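Tag der offenen Tür bei Travent in Brultstead, ich tippe das hier zwischen zwei Vorführungen. Kleiner Thread! 🧵

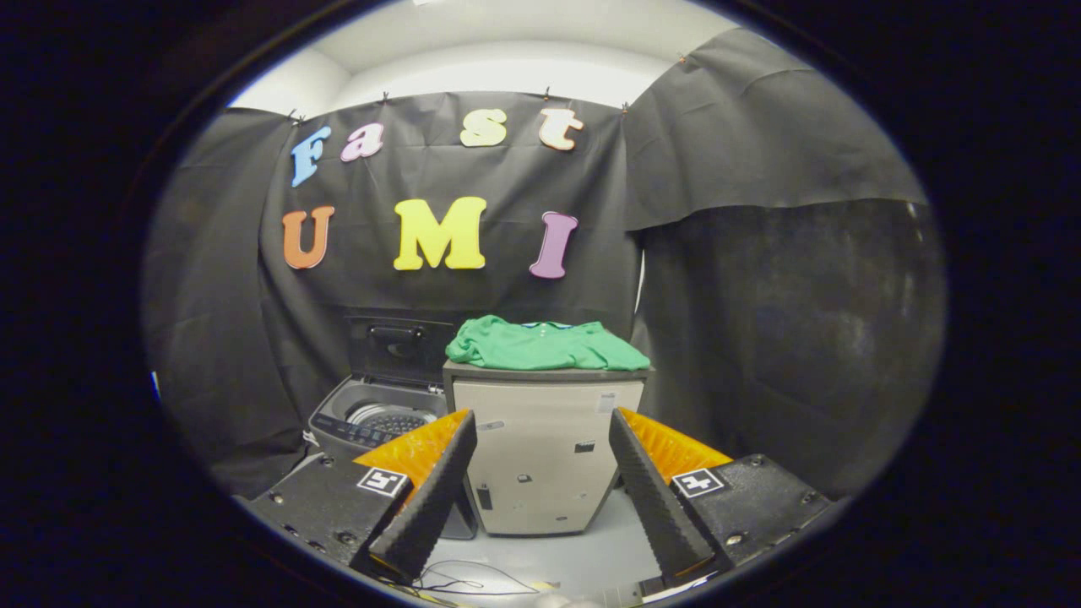 Ich wollte eigentlich nur kurz reinschauen und bin jetzt seit 3 Stunden hier. Heute geht es um Haushaltsrobotik, also Wäsche und alles, was daheim sonst so liegen bleibt.

Die Ecke mit der Waschmaschine hat es mir am meisten angetan. Deckel offen, nebenan ein grünes Hemd auf dem Schrank, fertig ist die Übungsaufgabe. Stoff ist für Greifer ja richtig fies, jede Falte liegt beim nächsten Mal anders!

Und man darf selbst ran! Handgreifer nehmen, zugreifen, ablegen. Klingt leicht, mein erster Versuch war eine Katastrophe 😅 Beim vierten ging es dann.

2.582 Durchgänge haben sie für das Projekt Kolline schon gesammelt, bis Mai sollen es 3.391 sein. Ein paar davon sind jetzt von mir (die schlechten).

Großes Lob ans Team: Alle Fragen wurden beantwortet, auch meine ganz dummen zur Kalibrierung.

Gleich noch der Vortrag von Amoah über Greiferfinger, danach muss ich zum Zug. Mitschrift kommt heute Abend hier drunter.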